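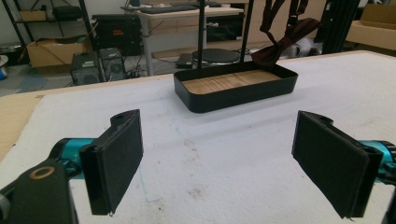

Rüdiger Kramer wrote:
> Is it worth lining drawers at all? I've got 10 of them in the old dresser from Pendton and the bottoms are rough enough to snag a sweater. My sister swears by wallpaper, my neighbor says leave the wood alone. Also, one of them smells like mothballs and I can't get rid of it.

Hi Rüdiger, and hi everybody,

Yes, line them! I'm on your sister's side, mostly. I did the big dresser in our hallway last December with leftover wallpaper and it's held up great, except in the sock drawer, where the kids yank everything out by the fistful and the corners have curled.

A few things I'd do differently. I glued the first two drawers down and I regret it – when I wanted to change the paper I was out there with a scraper for a whole evening. After that I just cut the sheets snug and stuck them with a bit of double-sided tape at the front and back. Make a pattern out of newspaper first, too, because old drawers are never square (one of mine is wider at the back, go figure).

For the snagging, sand before you do anything else. I went over mine by hand, vacuumed, wiped them with a damp rag and left them out overnight.

The mothball smell is a tougher one. I had the same thing with a little Buvell nightstand. Baking soda did nothing for me. What helped was pulling the drawer out and leaving it on the porch for a couple of weeks, then a thin coat of clear shellac on the inside. I still get a whiff in hot weather, but my shirts don't.

Does anyone know if the Tikkanen shop still sells the plain cotton liner by the yard? I'd like some for the silverware drawer and their phone just rings.

Timo Petersen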